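Finger pads on hand-held grippers slip on soft objects, fine on hard ones

Asked in: Home Builds and Shared Workshops > Grippers and End Effectors
Viewed 386 times
3 answers

Question

I have a pair of hand-held two-finger grippers that I use at home to record pick and place demonstrations. The arm I am building will get the same fingers, so whatever I learn with the hand-held ones should carry over. The arm itself is still in pieces at the shared workshop and I don't expect to have it moving before August.

My problem is with the pads. The fingers have blue textured pads on the inside faces. They hold hard things well. An apple stays put even if I turn my wrist over and shake it. Plush toys are another matter. I close on an ear or a paw, lift, and the toy slides out over a second or two. If I squeeze harder the fingers seem to spread a little at the tips, and the grip gets worse.

I practice on a bed, mostly. It is the right height for me to stand at, and dropped objects don't roll off across the floor. I put a few things out on the bedspread, pick them up one at a time, and either move them or drop them in the bin next to the bed.

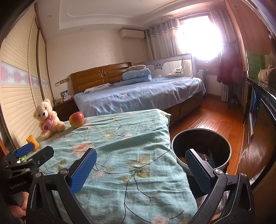

So far I have tried the following.

Cleaning the pads with dish soap and water. This helped for one session and then the slipping came back.

Tightening the finger pivot screws a quarter turn. The right finger got stiff and the slip was the same, so I backed it off again.

Sticking a strip of Vascombe silicone tape over the pads. It was grippy on plush but it peeled at the tip after 33 picks. I was keeping a tally that evening. It also covered the texture, and the apple started to rotate in the grip, which it never did before.

Closing slower. No difference that I could see.

What I would like to know:

Should I be looking for a softer pad, or a different shape of finger?

Does it matter that I am learning on a bed? I wonder if I am teaching myself to push down into the mattress to get a grip, and then the arm will do the same on a table and jam its fingers.

I would like to keep both grippers the same, so a fix that has to be made twice is fine but a fix I can only make on one of them is not.

Answer 1 (accepted)

Softer pads will help some, but I think your bigger trouble is where the pads touch. You said the tips spread when you squeeze. When that happens the pads are no longer parallel, and you are holding the toy with the back half of the pad only. Plush compresses, so it works its way forward toward the open end and out. An apple doesn't compress and you don't notice.

Check it this way. Close the gripper on a folded washcloth and look at it from the side. If there is a wedge-shaped gap at the tips, you need to correct the angle before you change the pad material.

I had this on a gripper I built from a Landora finger kit. I put a thin shim under the front third of each pad so the pads met at the tips first when empty and came flat under load. I cut mine from a plastic folder cover. One layer was enough. Two layers made it hard to pick up anything thin. Take the pad off carefully with a warm hair dryer and a dull blade, put the shim in, and stick the pad back down with new double-sided tape. Give it overnight before you use it.

Do not tighten the pivots any more. A stiff pivot on one side means the two fingers don't arrive together, and on your demonstrations the object gets shoved sideways before it is gripped. The arm will copy that. If a pivot has side play, a thin washer is the right fix.

About the bed: yes, it matters. With a mattress you can come in too low and it gives. I would do half of your recordings on a table with a towel on it. The towel keeps things from sliding but you will feel it right away when the fingers hit bottom. A patterned bedspread is fine, and I'd keep that in the mix so the camera sees more than one background.

Also grab toys around the body if you can. Ears and limbs have very little stuffing and there isn't much for the pads to press against.

Comments on answer 1

Did the washcloth test. There is a gap at the tips on both grippers, worse on the left one. Will shim both this week. (original poster)

Shims are in, folder plastic, one layer. Plush holds through a full lift and a turn now. The bear still slips if I take it by the ear, but around the middle it stays. Moved the corn toy and the apple back and forth for an hour with no drops. Marking this as accepted. (original poster)

How did the pads come off? Mine tore. (another user)

Slowly. I heated each one for a full minute before I tried to lift the corner. (original poster)

Answer 2

Get some 2000 grit paper and go over the pads lightly, then wipe with alcohol. The surface gets a skin on it from handling and that's why soap only worked once. Takes five minutes.

Comment on answer 2

2000 is a polishing grit, it will make a rubber pad smoother. If you want to break the skin use something a lot coarser and test it on a scrap. And check that alcohol doesn't attack your pad material first.

Answer 3

We have a Soris bench arm at our workshop with the Matoušek style curved fingers on it, the ones that wrap a bit as they close. They are very good on stuffed toys and cloth. They are poor on small flat parts, and you have to come straight down or the curve catches. If your job is mostly toys I would look at printing a set. Flexible filament, thick walls, low infill. Ours have lasted since last summer with one reprint.

The drawback for you is that you would need to print them for both hand-held grippers and for the arm, and redo any recordings you want to keep, because the fingers will look different to the camera and close differently. I don't know how far along you are. If you only have a few sessions done it may be worth it. If you have a lot I would try the shim idea first.

One more thing, put a mark on each finger where the pad edge goes before you take anything off. We didn't and spent an evening getting the left and right to line up again.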